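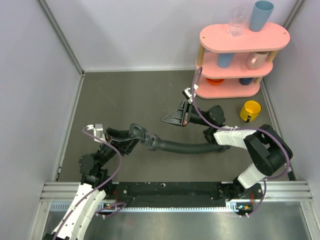 The hose work is where I would ask you to hold off on the next payment decision. Rathore's proposal in May said the handling problem was mostly solved, and I don't think the evidence is there yet. A flexible hose is a miserable thing to pick up by one end. With the cup-shaped fitting lifted and tilted, the ribbed length behind the collar still sags in the middle and the far end stays down at the other side of the floor. Any plan that treats the assembly as one stiff piece will go wrong there, and the written plan does exactly that.

Elsie Kettle's log lists 312 attempts on the hose task. It has no agreed definition of a good one. Barrett Esposito marked 18 of them as "partial," and when I asked what that meant I got 3 different answers from 3 people. Until that is settled I would not quote a success rate to Asuvero or anyone else.

Some things did get done. The part list is complete, and Tamsin Fitzsimmons has rewritten the steps for seating the collar, a clear improvement on the old sheet. The test on the longer hose has not started - the parts order is still with Dusudgate.

Spending is within the plan. My request for the next period is a written pass/fail rule before any new attempts are logged, and a second reader for the log.

Everett Pettigrew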